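The robot is the cheap part of the budget

Every December our small factory in Nenport makes the equipment plan for the next year, and every December the discussion starts from the wrong side. We compare robots. We put the Cotora offer next to the Godoy offer, we argue about the price of the arms, and after this we believe the plan is ready. I think this is a mistake, and I was making it myself for a long time.

A two-armed machine with five-fingered hands does not work alone. It needs tables at the correct height, trays, bins, spare cables, and a person who stays near it. In our last plan the arms had 18 lines and everything around them had 6. My colleague Emiko Tamura read it and asked who will pay for the table. I had no answer.

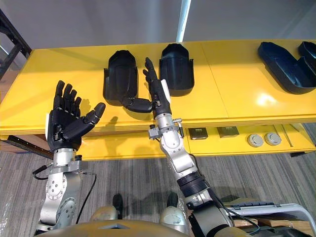 How long should a small company plan before the first robot does useful work?
Plan for a full budget year, and keep part of the money unspent until the second half, when you know what is missing.

I say this from experience with Dundutitz, the name we gave to our first automation project. We spent all the money in spring. In summer we needed different fingertips, which cost 767 dollars, and the request waited until autumn for a signature. The total of such small purchases was 2,901 dollars. For a factory it is a small sum, but each piece stopped the work while we waited for it.

Some managers answer that a reserve makes people lazy, and that a good engineer should know all his needs before. I do not agree.

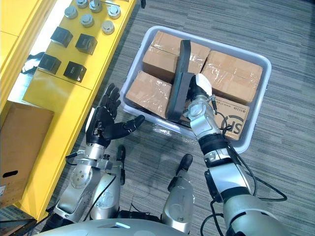

A good engineer knows which needs he cannot see yet, and he asks for money for them openly. What I would like is a simple rule - for each dollar for the robot, the plan must show a second dollar for the place where it works. If the second dollar is not there, buy the smaller robot or wait one year.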